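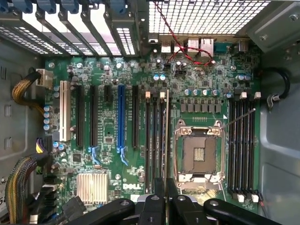
A placa-mãe verde da Dell, vista de cima, ainda dentro do gabinete.

março, fim de tarde
por Renu Tripathi

Faz tempo que eu queria escrever sobre as coisas que a gente guarda. Comecei três vezes, apaguei três vezes, e agora vai do jeito que sair, porque o café já está do lado e o cachorro da vizinha finalmente parou de latir.

Tudo começou com o quartinho. Quem mora em apartamento antigo sabe do que eu estou falando: aquele cômodo que na planta se chama "dependência" e na vida real se chama "põe lá no quartinho". O meu tem uma janelinha alta que não abre direito, uma prateleira torta que herdei do morador anterior e, até o mês passado, tinha também oito caixas de mudança que eu nunca abri desde que vim pra cá. Oito! Uma delas estava escrita "URGENTE" com a minha própria letra. Fui abrir e eram formas de empadinha.

Eu não sou acumuladora (todo mundo que acumula diz isso, eu sei). Jogo fora nota fiscal, devolvo livro emprestado, não tenho apego a roupa. Meu problema é com coisa que "ainda serve". Cabo serve. Pote de sorvete serve. Computador velho, então, nem se fala, porque aquilo custou caro um dia, e parece que o preço que a gente pagou fica morando dentro do objeto, cobrando aluguel de volta. Minha mãe tem um ferro de passar que não esquenta desde que eu estava na faculdade e que continua no armário porque "era um ferro muito bom".

Bom, resolvi encarar. Tirei uma semana em que o trabalho estava mais calmo e prometi que ia mexer no quartinho uma hora por dia, sempre depois do almoço. Na prática, a primeira hora virou uma tarde inteira sentada no chão lendo cartas. Achei a correspondência com a minha prima de quando ela foi morar fora, dois cadernos da quinta série, um convite de casamento de gente que já se separou e casou de novo. Não rendeu nada em matéria de arrumação, mas liguei pra minha prima e ficamos até a hora do jantar rindo de uma carta em que eu descrevia, com toda a seriedade do mundo, meu plano de virar oceanógrafa numa cidade sem mar.

No segundo dia fui mais esperta e deixei papel pro final. Essa é a única dica prática deste post, então aproveitem: papel por último, sempre. Foto também. Comecem pela cozinha, que ninguém chora por causa de escorredor de macarrão.

Uma coisa que me ajudou demais foi arranjar destino antes de arranjar coragem. Eu travava porque pensava "vou jogar fora" e me dava uma culpa danada. Quando comecei a perguntar pra onde cada coisa podia ir, destravou. As formas de empadinha foram pra dona da padaria da esquina, que faz bolinho pra fora. Os cobertores foram pro abrigo. Os eletrônicos foram pro pessoal da Solanki, uma lojinha de conserto aqui do bairro que recebe aparelho velho e aproveita o que dá. O rapaz do balcão abriu um sorriso quando eu cheguei com o carrinho de feira cheio de fonte, teclado e cabo. Perguntei se aquilo prestava e ele respondeu "alguma coisa sempre presta", e me deu uma senha. Saí de lá leve, leve. Tão leve que passei na Jiner e comprei uma luminária, mas vamos fingir que esse parágrafo terminou na frase anterior.

Com os livros foi outra história. Contei, porque queria saber o tamanho do estrago: 104 livros só no quartinho, fora os da sala. Vários repetidos. Tenho um romance da Grarniddale (a editora daquelas capinhas amarelas, lembram?) em duas edições, e não li nenhuma das duas. Separei o que ia pra biblioteca da escola, o que ia pra amigos e o que ficava, e o monte do "fica" crescia sozinho enquanto eu buscava água. No fim estabeleci que só ficava o que eu fosse capaz de indicar pra alguém com entusiasmo. Caiu pela metade. Depois subiu um pouquinho, porque eu voltei de madrugada e resgatei uns cinco.

O mais estranho disso tudo é descobrir quem eu achava que ia ser. Cada caixa era uma Renu diferente. Tinha a Renu que ia costurar (máquina, linhas, um vestido cortado e nunca montado). Tinha a Renu que ia aprender violão, a que ia fazer pão toda semana, a que ia montar um quebra-cabeça de 1000 peças numa mesa que nem cabe na minha sala. Fiquei com uma certa pena de me despedir delas, como se eu estivesse mandando embora umas hóspedes simpáticas. A do pão eu deixei ficar, porque em dia de chuva ela ainda aparece.

E a casa respondeu! Eu achava essa conversa de energia um exagero, mas agora eu passo no corredor e a porta do quartinho abre inteira, sem bater em nada, e entra uma luz que eu não sabia que existia ali. Botei uma cadeira e a tal luminária. Minha irmã veio ver, olhou tudo, elogiou e perguntou se podia deixar umas caixas dela aqui enquanto reforma o apartamento. Falei que ia pensar. Estou pensando até agora, e ela já mandou mensagem duas vezes.

Falta a parte de cima do armário, onde mora a árvore de Natal e uma mala que não fecha. Falta também a caixa das fotos, que continua com a fita original. Essa eu quero abrir com a minha mãe, numa tarde comprida, com bolo. Ela vai lembrar o nome de todo mundo e eu vou anotar atrás, a lápis, como minha avó fazia.

Se vocês têm um quartinho desses, me contem aqui embaixo o que tem dentro. E se alguém quiser um violão com cinco cordas e uma capa meio mofada, é só vir buscar. Na semana que vem eu volto com a receita do bolo de fubá que prometi no post passado e esqueci completamente.

Arquivado em: Casa, Desapego, Conversa fiada
8 comentários
2 compartilhamentos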